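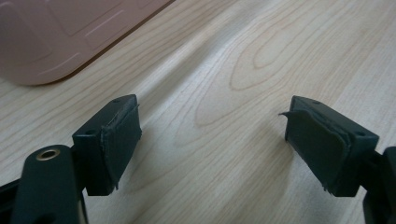

Figure 8.1. A pale wood-grain tabletop, with the rounded corner of a flat pink object at upper left.

Search this book
Enter keyword
Go

Chapter 8
Contrast Media and the People Who Receive Them

Blood and the soft tissue next to it look nearly identical on a plain CT scan. This is inconvenient, given how many of the questions sent to a radiology department concern blood. The usual fix is to put iodine into a vein, wait a carefully chosen number of seconds, and scan while it goes by. Most of this chapter is about the waiting.

Students tend to arrive believing that contrast is a kind of paint. You add it and things show up. Paint, however, stays where you put it, and iodine has other plans. It reaches the right side of the heart, then the lungs, then the aorta, then the organs, and within minutes the kidneys are busy throwing it out. A scan taken at the wrong moment is a handsome picture of something the referring doctor did not ask about.

The Bretitz teaching file, which we will use throughout, holds 3691 contrast-enhanced studies collected for training. Of these, 1613 were tagged by the original readers with at least one remark on timing. The remarks vary in temper. "Slightly early" is common. "Why" appears more than once, with no question mark.

8.1 What goes wrong before the scanner starts

The trouble often begins at the arm. A small cannula in the back of the hand may be perfectly good for fluids and quite unsuited to a fast injection. The patient will know this before the technologist does. Ask about the site, flush it with saline, look at the skin, and keep a hand near it during the first moments of the test flush. If the patient says it hurts, believe the patient.

Next comes the history. The screening form asks about earlier reactions to contrast, asthma, kidney disease, thyroid disease and medicines, and many people tick "no" all the way down, as they would on a customs card. Read the form aloud with them. "Have you ever had the warm injection?" gets better answers than "Any prior exposure to iodinated media?" Shellfish will come up. An allergy to shrimp is an allergy to shrimp, and it tells you very little about iodine, but write it down and move on politely.

Finally, warn them about the warmth. It spreads through the chest and pelvis, and a person who has not been told will draw the obvious and embarrassing conclusion.

8.2 A case to carry through the chapter

A patient aged 58 comes to Lozano Hospital in March with sudden pain on the left side of the abdomen. The plain scan shows fluid where fluid should not be. Is anything bleeding now, and if so, from where? One phase will not settle it. An arterial phase may show a bright spot; a later phase shows whether the spot has grown, faded or stayed put. We will return to this patient in Section 8.4, after the arithmetic, which you may dread in advance if you like.

Before reading on, find out which injection protocols your own department uses, and who last changed them. At the Kallton clinic the answer to the second part took our students an entire afternoon.

3 comments
8 shares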